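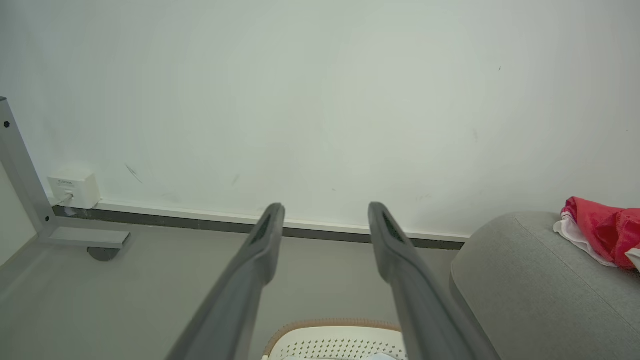
Scuff marks on flat white paint, touch up or repaint?
Walls and Ceilings > Interior Paint
5 replies

benitez_a
Sunday, August 30, 2026
Moving out at the end of September and the hallway walls are bothering me. They're plain white, builder grade flat as far as I can tell, and they've picked up a few scuffs and streaks plus a thin dark scratch low down. I tried a damp sponge on one mark behind the door and now there's a shiny patch the size of my hand. The deposit is 1183 and the lease says "walls returned in original condition, normal wear excepted." No leftover paint in the unit. Do I touch up the spots or roll the whole wall?
Agustina

povilas_r
Ask the landlord for the paint name first. White is never just white. I once dabbed a ceiling white onto a wall that looked identical in the can, and in the morning you could count every dab from the sofa. If they don't know the color, cut a chip from behind a switch plate and take it to a paint store to be matched.
The shiny patch is burnishing. Flat paint does that when you rub it. More rubbing makes it worse.

toomz
Disagree with going straight to paint. Most grey marks on a white wall are something that rubbed off onto it, and they'll come off with a dry eraser, the soft white kind for pencil. Do that before any water. Then warm water with one drop of dish soap, microfiber cloth, no pressure, blot it. I cleaned a stairwell that way with 22 marks on it and ended up painting over two.
The scratch is different. If your fingernail catches in it, fill it.

siiri.s
Fill the scratch either way, even a shallow one will show through a touch-up when the light comes from the side. Lightweight spackle, thin, let it dry overnight, sand with 400 and wipe off the dust. Spot prime or the filler will soak up the paint and leave a dull line.
I'd skip the melamine sponges on flat. They're an abrasive.

povilas_r
400 is too fine for a first pass on spackle, it just clogs. 220 and then finer if you care.

siiri.s
It's a hairline scratch – there's nothing to take down. On a real hole I'd agree with you.

benitez_a
Thanks all. The landlord says it was "whatever the painters had," so I'll cut a chip. The dry eraser took off one smudge and did nothing on the streak next to it. My nail does catch in the scratch. If I end up painting, can I stop partway or does it have to be the full wall?

toomz
Corner to corner, floor to ceiling. Never stop in the middle of a wall. Mask the baseboard, cut in the edges and roll while the cut line is still wet. Get a quart if it's one short wall, a gallon if you're doing both sides of the hall.

povilas_r
And take photos before you start, with the date on. "Normal wear" covers scuffs in most leases I've read. You may be doing the landlord's job for free here.

siiri.s
Depends on the landlord. Mine tried to bill me 600 for one bedroom and dropped it when I asked for the painter's invoice. I'd still fix the shiny patch, that one is harder to call wear.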